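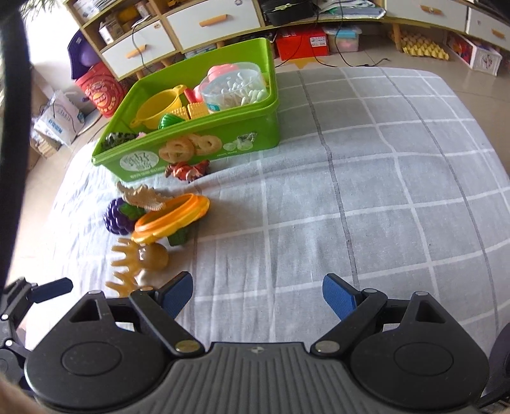

A night porter in Kivesport, asked by a local newspaper how he sleeps, answered that he does not sleep in the day, he only lies down and waits. Many people who work at night would say the same. Their bed is ready, the curtain is closed, they are tired after a long shift, and still the sleep comes late and ends early.

Chapter 2
Sleep and the Working Day

In the first chapter we looked at sleep as something that happens inside the body. In this chapter we look at it from outside, as a habit which belongs to a place and a time. We will ask why people in one town go to bed at nine and people in the next town at midnight, and what happens when the hours of work change but the hours of light stay the same.

2.1 Two clocks

Every person lives by two clocks. The first is inside the body and follows the light. In the morning, light reaches the eye and tells the brain that the day has started. In the evening, when it gets dark, the body slowly prepares for rest. The second clock is on the wall of the school, the factory or the bus station. It was set by other people, and it does not care if it is July or the middle of winter.

For a farmer in former times the two clocks were close together. For a worker of today they can be many hours apart. When this distance is large and lasts for a long time, we speak of a shifted sleeper. We will use this term through the whole chapter, so the student should learn it now.

2.2 The town of Larton

Larton is a small town with one large bakery. The bakery has 311 workers, and nearly 60 of them begin their shift before the sun is up. For this reason the town has some customs that a visitor may find strange. The pharmacy opens very early. Children learn to play quietly after lunch. On some streets the garbage is collected only in the late afternoon, by an old agreement with the families.

Compare this with Vastdale, where the workers of the glass factory change their shift every 15 days. Here the body has no time to get used to the new hours. When it has almost adjusted, the hours change again. The families in Vastdale complain less about noise than the families in Larton, but they complain much more about being tired. We will come back to this difference in section 2.4, where the shift tables of both towns are printed.

2.3 What a bedroom can do

A bedroom cannot repair a bad timetable, but it can help. Three things are important for the day sleeper: darkness, a cool temperature and a regular hour. Of these, darkness is the most often forgotten. A thin curtain which is good enough at night lets in a lot of light at noon, even when the sky is cloudy.

Before you read further, write down the hour at which you went to bed and the hour at which you got up, for each of the last seven days. Keep this page. You will need it for the exercise at the end of section 2.5.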